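Filed under: Grippers & End Effectors, Checklists

Pre-run safety checklist, Clamola fingers vs. Nikolovski fingers (with my comments)

I ran both finger sets on the Cakatitz arm in a bedroom, drawer task only. If you're swapping grippers at home, steal this list and scribble on it like I did!

1. E-stop within reach of the operator's chair. OK. I moved the chair twice before I was happy with it.

2. Finger screws torqued and paint-marked. OK on the Clamola set. One mark was missing on the Nikolovski set, so I redid all of them (annoying, but it's a five-minute job).

3. Fingers close square, no daylight along the seam. OK on both. Check the tips too — mine pick up fuzz and threads, and I wipe them before every session.

4. Wrist camera tight, lens clean, view not blocked by the fingers. OK. I like the openings in these fingers a lot, you get a bit of floor view back through them.

5. Force limit set for furniture. I started at 800 on the controller's scale, which was way too grabby for a drawer, then went to 400, and I've settled on 200 for anything with a handle or an edge.

6. Drawer slides. Keep the fingertips well clear of the rail when the drawer is open. Those screw heads will catch a tip, and the Clamola fingers are the worse of the two for it. NEEDS WORK, I want a keep-out zone there.

7. Nightstand legs. Skinny, dark and splayed out, so put them in the collision model by hand. OK after 3 tries.

8. Soft stuff. Sheets and blanket edges hang right next to the working area. Approach with the fingers closed, open only once you're over the target. OK.

Fingers closed, drawer open, bed on the right:
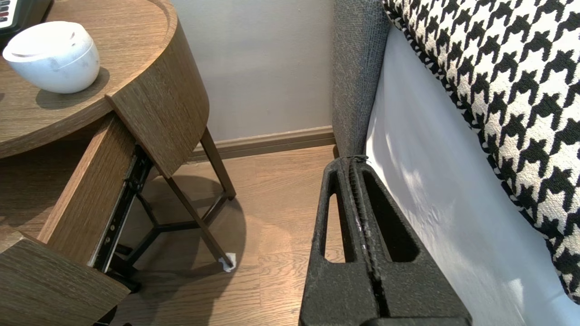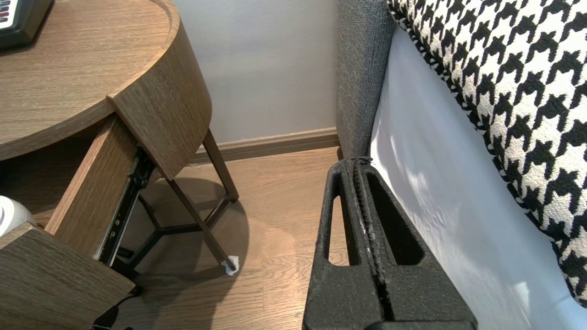

9. Cable slack at full wrist rotation. OK on the Andico controller, but go slow the first time around and watch the connector.

10. Power off, arm parked, drawer shut. I forgot the drawer once and my shin remembers.

Next round is in February, with softer tips on both sets.

Comments (3)

gantrygoblin: Did you try 400 with the softer tips? 200 slips on my dresser.

torque_and_toast: Number 6 got me too. Chewed up a fingertip on a slide, so now I only grab the front panel.

benchmouse: Printing this out, thanks! Would add "pets out of the room."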